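Reviews > Teleoperation > Leader Arms and Kits

Lenetti hand controller: a long review after a month of kitchen tasks

By Ehsan Asadi
04/03/2020
Reading time: 6 minutes

I have wanted to like a hand controller for years. Most of the ones I've tried are either a game pad with ambitions or a very expensive metal skeleton that takes up half a desk and makes your shoulder ache by lunch. The Lenetti is a small leader arm, light enough to pick up with one hand, and you move it the way you want the big arm to move. Squeeze the trigger and the gripper closes. I've used it nearly every working day for a month and I'm still happy to sit down at it, so this is going to be a warm review with a few grumbles in it.

I bought the standard kit with the table clamp and the short cable. The long cable costs extra and you should get the long cable. More on that below.

Setup took an afternoon, most of it spent on matching the zero pose. You hold the leader in its cradle, send the follower to its home position, press the button on the base and wait for the light. If you bump the cradle while you wait, you start over (I bumped it). Once it's matched it stays matched, even through a restart, which my old Rundell never managed.

For tasks I stuck to play kitchen stuff on a white table: a plate, a bowl, a colander, a mug, a toaster oven, some fruit, a ketchup bottle. It's a good spread of shapes. The colander is the one I'd recommend to anyone testing a controller, because a thin rim wants the fingers straight down over it and you find out fast whether your wrist and the arm's wrist agree.

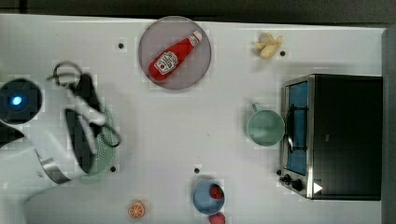 The wrist is where Lenetti has really done its homework. There's a soft spring in the last joint, so when you let your hand relax the leader settles to a neutral angle instead of flopping over. With the Rundell I used to hold my breath lining up on a rim. Now I come in from the side, let the wrist settle, and lower. It feels like reaching for something, and I can't think of higher praise for one of these.

Lag is low enough that I stopped thinking about it after the first day. I didn't measure it with anything fancy. Quick side-to-side moves do get smoothed, and there's a slider in the software for how much. Factory setting is too syrupy for me. I run it two notches down and live with a bit of shake in the playback.

A word on the gripper trigger, as I know people will ask. It's proportional, so a half squeeze gives you a half-closed gripper, and the travel is long enough for small fingers and big ones. My only wish is for a firmer stop at the end. With soft toy food it's easy to keep squeezing well past the point where you have a grip, and all those demonstrations go into the training set with a pinch you never meant to teach.

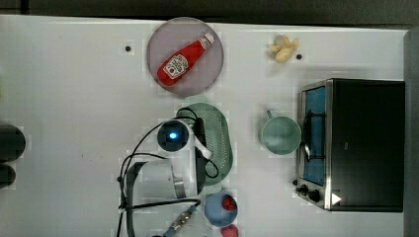

Now the cable. The short one reaches if you sit right beside the robot, but I like to stand at the end of the table where I can see down into things, and for the first week I had the plug pull loose in the middle of a take. The recorder handles this better than I expected. It freezes the follower, keeps everything up to that moment, and asks whether you want to keep or toss the take. Still, long cable. Buy it with the kit and save the shipping.

The recorder itself is called Nususetti and it comes free with the arm. It's plain to look at and I've grown very fond of it! One foot pedal starts and stops a take, a second tap throws the last one away. You can name a task, set a target count and let it tick up as you go. My habit is 100 takes of one task, then a break and a walk, then a different task. Storage is the only thing to watch. I had 4,000 takes on the disk by the end of the month and it began to stutter while saving, so I moved the older ones off and it perked right up.

It will also play a take back on the real arm, at half speed if you like. I use this more than any other feature. You see your own bad habits very clearly when a robot copies them back to you. Mine is a little hook to the left just before I come down on something, and I had no idea I did it. After a week of watching playbacks it's nearly gone. 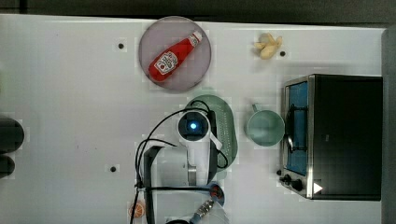
I also tried the hand-guiding mode, where you skip the leader and push the follower around by its wrist. Lenetti includes it as a sort of bonus. It's fine for saving a few fixed poses, such as a spot over the bowl or in front of the oven door, and newcomers take to it right away. For full demonstrations I'd stay with the leader. Pushing the arm means your own hands and sleeves end up in the camera view, and on my arm the joints feel heavy near the base, so your smooth curve turns into a row of small shoves.

Grumbles, in no special order. The clamp pads leave marks on a painted table edge. The manual has a good page on wrist limits and puts it at the very back. The power brick hums. Changing which hand you use means going through the zero pose again, and as a left-hander who shares the rig with right-handers I do this more than I'd like. An update in July is supposed to store 2 profiles, and I'll add a note to the review once I've tried it.

How does it compare? The Taheri is the other one I've spent real time with, and it's a lovely machine with force feedback, so you feel it when the fingers touch. If you're teaching insertions or anything with a tight fit, look there first. For picking, placing, pouring and tidying, I got more usable takes per hour from the Lenetti, and my arm was less tired at the end. I did a long session on fruit into the bowl and only stopped when I got hungry.

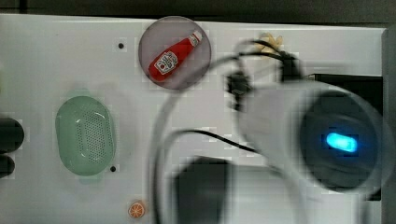 Having read a draft of this, Taheri owner Mina objected that I'd been unfair on the tiredness question: the force feedback can be turned down to almost nothing, and at that setting she does long sessions with no sore shoulder at all. She also thinks takes per hour is the wrong thing to compare, and would sooner know how many of them were worth keeping. Fair enough on both counts. I had the feedback at its default the whole time, and I'll borrow the Taheri back and try it her way.

I'm keeping the Lenetti on the bench either way. If you already have a follower arm and you've been making do with a game pad, this is a big step up, and a fun one. Check the list of supported arms before you order, get the long cable, and put a scrap of felt under the clamp.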